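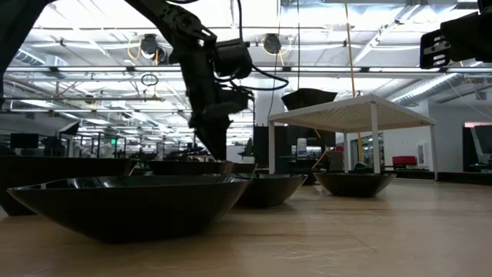
The Keeper of the Returns
A short story

Notice was given to all households in Caltley that the annual hearing would open at dusk and that attendance was required of every adult able to walk. The notice was signed by Marama Henare, Registrar, in the brown ink her office had always used.

The matter before the hearing was a simple one. In the winter of the great flood, 751 persons had been entered in the Book of Returns as drowned. Under the terms agreed with the lake, each was permitted to come home for one night in the year, provided that a place was laid and the door left unlocked. The terms had been kept without complaint for 40 years.

Lindsay Katene, of the Waaka road, had submitted a statement. It was read aloud in full.

"On the night in question I laid a place for my brother. He came in at the usual hour and sat down. He did not eat. Toward morning a second man came in, also my brother, and asked who was in his chair."

The Registrar asked whether both men had left by sunrise, as the terms required.

"One did," said Katene.

There was some movement on the benches. The Registrar waited for it to stop, and then directed Aroha Pearce, the clerk, to bring up the Book. It was opened at the letter K. The brother's name had been entered once, in brown ink. Beneath it the same name had been entered again, in a hand that the clerk did not recognize. The page was damp.

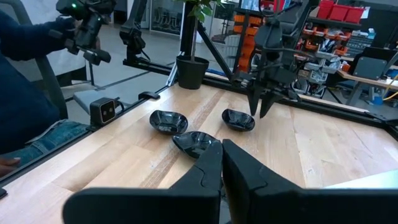 Three black bowls on the workbench.

"How many entries are there in all?" the Registrar asked.

The clerk turned to the last page, where the total was kept. She read it, closed the Book over her finger, and opened it again.

"It has not been added up," she said. "The column is still being written."

The Registrar ruled that the doors of Caltley should be locked that night and every night until further order. The ruling was recorded. She then asked those present to stand as their names were called, so that the living might be properly counted before they went home.

Katene stood when called. At the back of the hall, near the stove, a man in a wet coat stood up as well.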